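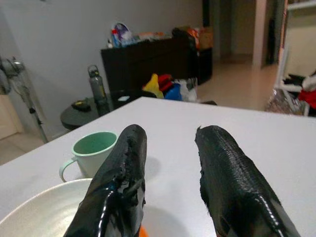

Finger pads wear out. You know this going in, every vendor tells you it's a consumable, and then you spend two weeks comparing controllers and latency figures and camera mounts and forget about it completely. We did. The black coating on the left finger is peeling back near the tip now, gray showing through, ragged all down the inner side, and the right one, the crosshatched one, has little frayed bits sticking out of it. And that's the thing we should have been measuring from day one. Plates did it, we think. Plates with a raised rim, pinched from the edge, over and over.

Some background. The job was to pick fingers for a two-arm table-clearing setup, the kind of thing half the labs in the country are building right now. Three sets on the bench. The Borkorness stock pad, which ships on the gripper and is what most people never change. The Widden, softer, more expensive, deeper texture. And the Duda, which is basically a hard shell with a thin skin on it and costs less than lunch. Same arms for all three, same controller (Travport, firmware as shipped), same wrist cameras. 584 grasps logged in total before we called it. Mugs, plates, bowls, forks.

Ashraf Helmy ran the arms. He has been teleoperating longer than anyone else I know and he is fussy about it, which helps. His first note, from the first evening: "Duda fine on mugs, hopeless on cutlery." It didn't change much after that.

Mugs first then. Mugs are easy. Anything with a handle is a gift. All three sets lifted an empty mug by the wall or the handle without drama, and the only drops came with the Duda when Helmy came in too steep and the rim rode up the shell. Widden never dropped one. Borkorness dropped one and we're fairly sure that was us.

Plates, worse. The trouble is the approach. You need one finger under the rim and there is no under, there's a millimeter or two of air and then table. The Borkorness tips are thin enough to get in if you tilt the wrist. The Widden tips are fat and soft and they just fold. Great grip once you're on, but getting on took Helmy 11 tries at one point, on a matte white tabletop where the wrist camera couldn't find much contrast to begin with. He wanted a darker table. We didn't have a darker table until later in the week.

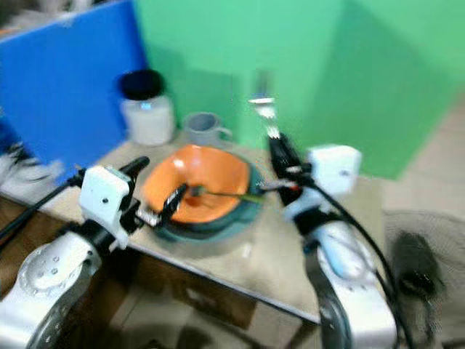

Vol. 3, November | Bench Notes

Cutlery is where it gets interesting. A fork lying flat is close to the worst object you can hand a parallel gripper. A fork leaning in a bowl is a lot kinder, and most of our better runs started from a bowl on a plate, one arm reaching in at the bowl while the other one took the fork. Holding it upright, tines to the ceiling, is a decent test of the pad because any slip shows up as a lean you can see from the head camera. The Widden held without leaning. The Borkorness leaned a little, then settled. The Duda let the thing rotate like a weathervane.

A word on the head camera, while we're here. It smears. When both arms move at speed you get a blur across everything and you can't trust a single frame for scoring. We ended up scoring off the wrist views and only using the head view to check which arm had touched what. If you are shopping for cameras spend the money up top, the wrist ones are close to the work and get away with a lot.

The Travport controller deserves its own piece and will get one. Short version, it's good. Smooth on slow moves, gripper force is set in steps that are a bit too coarse for our taste, and the menu for swapping finger profiles is burried three screens deep. Every time we changed pads we had to go find it again. One Saturday we forgot, ran a whole session of Widden pads on the Duda profile, and had to throw all of it out. Those grasps aren't in the 584.

Which brings it back to wear. Borkorness quotes 3000 cycles for its pads. We got nowhere near that before the coating started to go, but then we were scraping them on ceramic all day and I doubt that's what they tested on. What surprised Helmy is how little it mattered for mugs. A worn pad still lifts a mug. Where you notice is thin stuff, fork handles, spoon handles, where the contact patch is tiny and happens to land right on the bald bit. Slip goes up fast there.

So, what to buy. If your objects are chunky keep the stock pads and order spares at the same time as teh gripper, because lead times are silly. If you do a lot of cutlery the Widden is worth it, but practice your plate approach first or stick to bowls. The Duda I would use for mugs and for training new operators who are going to crash it into the table anyway.

Still to do: mixed pairs. Widden on one arm, Borkorness on the other, the soft set for holding and the thin set for digging under rims. Helmy thinks this is the obvious answer and is annoyed we didn't start with it. Results next issue if the spares show up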